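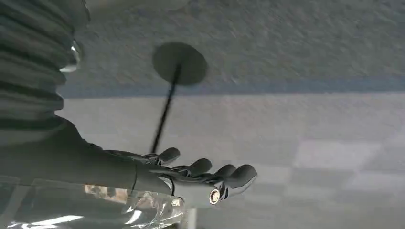 Magazine > At Home > Features

The Shelf of Parts That Belong to Something

By Constanza Huenchumán
Sep 11, 2020

My mother called it the "belongs to something" shelf, and I have inherited both the phrase and the problem. Rods, knobs, flat round bases, rubber feet, a bag of screws stapled to a card. Every piece clearly came off a thing, and I couldn't tell you which thing if you paid me!

I finally took it all down in June. I spread an old sheet over the dining table and tipped out seven shoeboxes (one of them, I swear, was nothing but curtain hooks). Then I called Eugeniusz Kwiatkowski, who ran the repair counter at Zadutura until it closed and who still answers the phone as if it hadn't.

"Don't sort by what it is," he told me. "You don't know what it is. Sort by how it joins."

So that's what I did. Threaded ends went in one pile, push-fit in another, and anything with a clip got its own bowl. It felt silly for the first ten minutes and then, oh, it was wonderful. A thin rod I'd been moving from apartment to apartment screwed straight into a heavy little base I'd been using as a paperweight. Together they made the stand for my grandmother's recipe cards, the one my aunt accused three separate people of stealing.

I rang her right away. She is still not sorry.

Eugeniusz came by later with his own tin of leftovers and we traded like kids with baseball cards. He had 451 washers in there, counted and written on the lid, and he parted with four of them. I gave him a brass knob and a bracket from a Jodalance bookcase I don't own anymore. He was very pleased with the bracket.

What I kept now lives in two shallow drawers I bought secondhand at Henríquez, on the corner by the bus stop. They're lined with felt, they stick when it rains, and I love them. I cut the dividers out of cereal boxes and labeled them in pencil, so I can change my mind about what goes where.

The rest went into one bag for the swap table and one for scrap metal. I did fish a hinge back out of the scrap bag before bed. It's a very good hinge, and it belongs to something.

Get our home stories in your inbox every month. Enter your email to subscribe. You can unsubscribe at any time.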